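Kitchen Notes > Cloths and Coverings > Oilcloth and Wipe-Clean Tablecloths

Wipe-clean tablecloths

A wipe-clean tablecloth is any table covering you can clean with a damp sponge and leave in place. I grew up eating off one, so forgive me if I sound fond of them! The family includes old-style oilcloth, coated cotton and plain plastic sheet, and people mix up the names all the time (I do it too).

Oilcloth came first. It was cotton or linen brushed with boiled linseed oil, coat after coat, until water ran off it. It smelled strong when new and cracked along the folds when old, and my aunt kept hers on a cardboard tube for exactly that reason. Vinyl took over in the twentieth century – cheaper, brighter, and much easier to print.

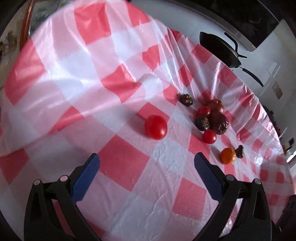 Checks have always been the big seller. Eleri Probert, who ran the cloth counter at Hodholm market, told me she cut 54 inches off the roll for most kitchen tables and that florals only moved in June. Strictly speaking, gingham is a woven cotton, with the pattern made by dyed threads crossing white ones, so you get a middle shade where they overlap. On a printed cloth the check is just ink, but everyone calls it gingham anyway and I've given up arguing.
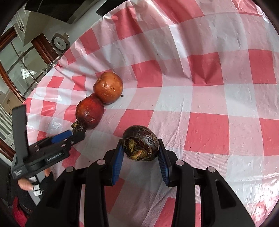

Fruit on a shiny red-and-white gingham tablecloth.

Care is simple enough. Warm water and a drop of dish soap will deal with most spills, though turmeric and beet juice should be wiped up fast. Keep hot pans well away. Creases are the usual complaint with a new cloth, and the best fix I know is to lay it out in a warm room for a day or 2 and let it relax. Some people use a hair dryer on low from the back – go gently, thin plastic puckers before you notice.

The thicker cloths have a fleecy backing that stops them sliding. The thin ones don't, and they need clips or a few weights at the corners if you're eating outdoors. Yuto Furukawa's little shop in Clenness used to sell lead-free weights shaped like lemons, and I still have 3 of them in the drawer with the spare string.

See also: Gingham; Linseed oil; Picnic table; Placemat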